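Does a Bigger Number on the Gas Pump Mean Better Gas?

Next time you are at a gas station with a grown-up, look at the buttons on the pump. There are usually three of them, and each one has a number. In a lot of places you will see 87, 89 and something in the low 90s. The button with the biggest number costs the most. It often has the fanciest name, too. Premium. Super. Ultra.

So the gas behind that button must be the best, right? It must make a car faster, or cleaner, or happier?

Lots of grown-ups think so. Some of them buy the expensive gas as a treat for the car, the way you might give a dog a nicer biscuit. Before you believe them, let's ask what the number is for.

What the number is counting

The number is called the octane rating. It does not count how much energy is in the gas. It does not count how clean the gas is, either. It tells you how hard you can squeeze the gas, together with air, before it goes off by itself.

Read that again, because it is a strange thing to measure. Why would anyone squeeze gas?

To answer that, we have to go inside the engine.

What happens inside an engine

A car engine has metal tubes in it called cylinders. Inside each cylinder is a plug of metal that slides up and down. That is the piston.

In most gas engines, the piston goes through four moves.

First, it slides down and lets air and a little gas into the cylinder.

Second, it slides back up and squeezes the air and gas into a small space.

Third, a spark plug makes a spark. The gas burns very quickly, gets very hot, and shoves the piston down. This is the only one of the four moves that pushes the car along.

Fourth, the piston comes back up and pushes the burned leftovers out toward the tailpipe.

Then it starts over. In an engine turning at highway speed, all four moves are finished in less time than it takes you to blink.

The squeezing is important. When the gas and air are packed in tightly before the spark, the engine gets more push out of the same amount of gas. Engineers like that, so they try to squeeze as much as they can.

The trouble with squeezing

Have you ever pumped up a bike tire and felt the bottom of the pump? It gets warm. Some of that is from rubbing, but a lot of it is from squeezing the air. When you squeeze air quickly, it heats up.

The same thing happens in the cylinder, only much more so. If the mixture gets too hot and too squashed, part of it can go off without being lit by the spark. Now there is a sudden bang in the wrong place at the wrong moment. It makes a rattling or pinging sound, like someone shaking a few marbles in a can. Mechanics call it knock.

A little knock now and then may do no harm. A lot of it can damage the piston and other parts, and those parts cost far more than a tank of gas.

High-octane gas is harder to set off by squeezing. It waits for the spark. That is what you are paying for when you press the expensive button. You are paying for gas that is good at waiting.

So who needs it?

An engine that squeezes very hard needs gas that is good at waiting. Many sports cars have engines like this. So do a lot of cars with a turbocharger, a kind of fan that stuffs extra air into the engine.

An engine that squeezes more gently does fine with regular gas. Regular can already wait long enough. Giving it gas that can wait even longer is like giving a kid who goes to bed at eight o'clock permission to stay up until midnight. Nothing changes. The kid is still asleep at eight.

How do you know which kind of engine a car has? You don't have to guess, and you don't have to ask an uncle. The people who designed the engine wrote the answer in the owner's manual. It is often printed inside the little door over the gas cap, too.

Look for one of these two words.

"Required" means the car needs that gas. If it says premium required, the grown-up should buy premium.

"Recommended" is a softer word. It usually means the car will run safely on regular, but might have a bit less power, or use a bit more gas.

If the manual says regular, regular is the right one.

But my neighbor says his car runs better on it

You will hear this a lot. Your neighbor may be telling you just what he feels. But feeling is a poor way to measure a car.

Think about all the other things that could be different on the day he tried it. Maybe the weather was cooler. Maybe the tires had just been filled. Maybe he was in a good mood because he had bought his car a present. When people spend extra money on something, they tend to look for reasons to be glad they did.

Suppose a company called Kultow sells premium gas, and on its sign are the words "The Gas Your Engine Dreams About." Engines don't dream. And the sign never says what the gas does, so there is nothing in it you could check.

Now suppose another company, Famik, says "Cleans as you drive!" That one is a bit better, since at least it says something. But you should have more questions. Cleans what? Compared with what? Does the cheap gas from the same station have cleaner in it as well? In the United States, all gas sold for cars has to have some cleaner mixed in, including regular. Some brands put in more than they have to. Sometimes they put the extra in every grade, and sometimes only in the expensive one. You can't tell by looking at the octane number, which has nothing to do with cleaning.
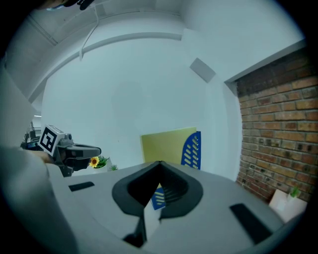 How to run a fair test

A fair test changes one thing and keeps everything else the same. It is surprisingly hard to do with a car.

Let's say your family's car is supposed to use regular and you want to know if premium makes it go farther. Your grown-up would need to drive 400 miles on regular and write down how many gallons it took. Then they would need to drive the same 400 miles on premium, on the same roads, at the same speeds, with the same stuff in the trunk.

One try of each is not enough. In July the air conditioner might be running the whole time, and it uses up gas. If the regular trip was in July and the premium trip came on a cool fall day, premium could win just because of the weather. You would want to do each trip several times and mix up the order.

It helps if the driver doesn't know which gas is in the tank. People drive more gently when they are hoping for a good result, even when they don't mean to. A test where the driver doesn't know is called a blind test. (The driver still has to look at the road.)

Most people who tell you about their gas have never done any of this. It doesn't mean they are wrong. It means you don't have a good reason to believe them yet.

Try the math

Here is a sum you can do with a pencil. Say premium costs 80 cents more for each gallon. Say your car uses 910 gallons before it gets old and somebody else buys it. (A real family may use many more than that.)

910 times 80 cents is 728 dollars.

If the car needs premium, that is money well spent, and it is cheaper than a broken engine. If the car was made for regular, it is 728 dollars for a number on a button.

You can change the sum to fit your own family. Ask how many gallons go in the tank each time and how often they fill up. Then go and look at the prices. The gap between regular and premium is different from town to town, and it goes up and down.

Can the wrong gas hurt a car?

Using gas with too high a number won't usually hurt anything except your wallet.

Using gas with too low a number can be a problem, but probably a smaller one than it was for your grandparents. Modern cars have a knock sensor. It is a small part bolted to the engine that picks up the shaking that knock makes. When it notices some, the car's computer changes the timing of the spark to calm things down. The engine loses a little power, and you may not even notice.

Very old cars don't have a sensor or a computer. With those, the driver has to listen for the marbles.

There is one mistake that is always serious, and that is putting diesel in a gas car. Diesel is a different fuel for a different kind of engine. Its nozzle is often made too wide to fit into a gas car's filler, but don't count on that. Leave all the pumping to the grown-up, stay away from the nozzle, and don't breathe the fumes.

What about magic bottles?

Near the cash register there may be a shelf of little bottles to pour into the tank. Some are octane boosters. The label might say "Raises octane by 30 points!"

Be careful with the word "points." On some of these bottles, one point means just one-tenth of an octane number. So 30 points would take your gas from 87 to 90, and not to 117. It looks like a giant jump, and it is a small step. The bottle hasn't told a lie. It has let you fool yourself, and many labels work that way.

And remember what octane is for. If the engine didn't need the higher number from the pump, it doesn't need it from a bottle.

Questions to take with you

When somebody tells you one gas is better than another, try asking:

Better at what?

How did you measure it?

Was anything else different that day?

Who gets the money if I believe you?

What does the owner's manual say?

You can use most of these for toothpaste and sneakers, too.

Words to know

Cylinder: a metal tube in the engine where the gas burns.

Knock: a bang in the cylinder when some of the gas goes off without the spark.

Octane rating: a number that tells how much squeezing gas can take before it knocks.

Piston: the part that slides up and down inside the cylinder.

Turbocharger: a fan that pushes more air into the engine.

Page last checked 31st August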